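Teaching by hand, 2,142 times over

Birsen Yalçınkaya starts talking about cloth before I've even got my coat off. "People think the robot is the hard bit," she says. "Come back when you've tried folding the same thing 370 ways!"

She runs the demonstration sessions at Mindivdale, where a small team steers pairs of robot arms through household jobs and records every movement for a model to learn from. By April they had 2,142 recordings, 441 of them marked as failures. Those stay in. "I love the failures," she says. "A dropped spoon that somebody picks up again is worth a whole morning of perfect ones."

Each operator works for around 4 hours a day, and styles differ (her colleague Folke Midtbø is slow and very tidy, she says, while she tends to rush the last inch). 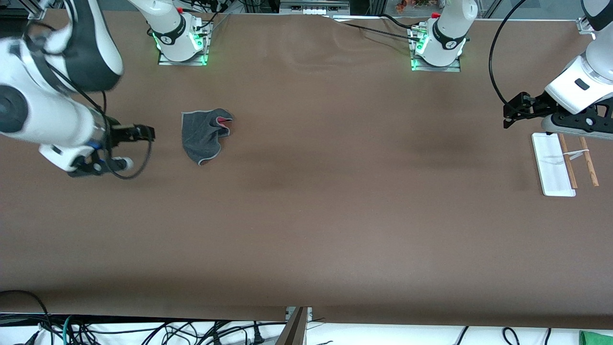
What gets Birsen most excited is variety. The team changes the starting layout between recordings, so the model can't simply memorise a path across the table. Soft things are her favourite, and a crumpled grey cloth with a bit of red lining showing gives the right arm plenty to think about, while over by the left one a white tray and a pair of chopsticks ask for a much finer grip. "You get a feel for it in your own fingers," she says. "Then you have to do it again from the other side."

Next she wants to try socks.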